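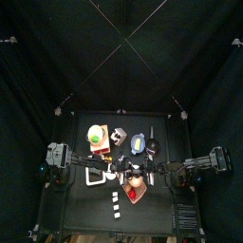

Two-arm bench with kitchen items set out on the worktop, Zolilville laboratory.

Equipment Planning for the Coming Budget Year

Saturday, January 7, 2023

The Astitz equipment office has opened planning for the next round of purchases in the automation program. Departments that operate or share a robot bench are asked to read this notice before submitting a request. The form is unchanged from last year, but two of the budget lines have been redefined and the order of review is different.

Scope of the request

In past years most requests listed the arms and little else. The price of the arms is well understood and rarely causes difficulty. The shortfalls reported in October came almost entirely from the items surrounding them: enclosures, mounting hardware, replacement gripper fingers, cabling, and the everyday objects used in handling work. Several departments paid for these from general supplies, and the program could not state what a bench costs to run.

Requests must now be made for a complete bench. A complete bench includes both arms with their grippers, the table, the fabric enclosure and its fittings, cables, and a starting set of objects. A department that already owns part of a bench should list what it has and request only the remainder.

Enclosures

The black fabric enclosure in use at Zolilville has been adopted as the standard for new benches. The planning figure is $1,899 per enclosure, including corner fittings and delivery to the ground floor. Installation above the ground floor is to be quoted separately. Departments wishing to use another color or a rigid enclosure may do so but should attach a written quotation, as the planning figure will not apply.

Please measure the room before submitting. The enclosure is tall, and ceiling clearance was the most common reason for returned forms last year. Light fixtures and sprinkler heads count against the available height.

Objects and consumables

Bowls, pans, cutting boards, cups, small cubes and similar goods are to be entered on the consumables line with an allowance of $300 per bench per year. Purchases may be made locally and receipts submitted quarterly. Items bought for handling work should be stored with the bench and may not be returned to kitchen or break room use.

Light-colored and brightly colored items are preferred on the black worktop. Departments sharing objects between benches should keep a single list and charge the purchases to one bench only.

Gripper fingers and cables

Gripper fingers are to be budgeted as spares and ordered in matched pairs. Cables should also appear under spares. The Aranda workshop will continue to stock both and will charge departments at cost. Orders placed directly with outside suppliers will be reimbursed only when Aranda has confirmed in writing that the part is out of stock.

Service coverage

The service agreement with Gokard has been extended to all benches on the equipment register. It covers inspection, adjustment of the arms and labor for repairs on site. Parts are excluded. A department requesting a new bench should allow 40 staff hours in the first year for setup and training, and should name the cost center to which those hours will be charged.

Benches that do not appear on the register are not covered. Supervisors should check their entries, including room numbers, before the request is filed.

Order of review

Requests to complete or repair an existing bench will be reviewed first. Requests for new benches will follow, and the program expects to fund no more than 5 of these. Shared benches will be considered ahead of benches intended for a single department, provided that the form carries the signatures of all departments concerned.

Forms are available from the equipment office and at the Zolilville front desk. Departments may arrange to view the Zolilville bench before submitting by contacting the laboratory office. Questions about spares should be directed to the Aranda workshop.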